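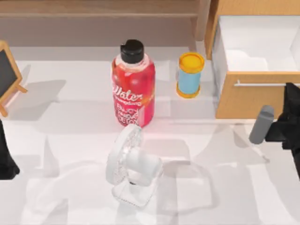
Our group ended up with the tidy-the-desk task, the one I voted against, and I've come around on it. Two arms, one table, a drawer, and everything happens in simulation because the lab only has one real arm and there are 25 of us in the course.

Uliana built the table. She wanted clutter with awkward shapes, so we have a tall bottle of red stuff, a little blue and yellow container, a chalkboard easel and a small white fan. The fan is my enemy! The grille is round, the housing bulges out behind it, and our grasp planner kept picking spots on the slats where a finger has no business going. Konrad's fix was to make it go for the base first – simple, and I'm still annoyed I didn't think of it.

The drawer was Hryhorii's part. He spent most of October on the handle (it's a thin bar, so being off by a little means you miss it completely) and then rewrote the whole thing one Sunday.

For the numbers: we ran 3647 episodes with the arms starting in random poses, and 2786 of them finished with the right object in the drawer. Most of the rest were fan trouble, plus a bug where both arms wanted the same object and just sat there waiting for each other. We have six scripts that need merging before the demo, and Konrad has the newest copy of the planner, so please ask him before you change anything in it.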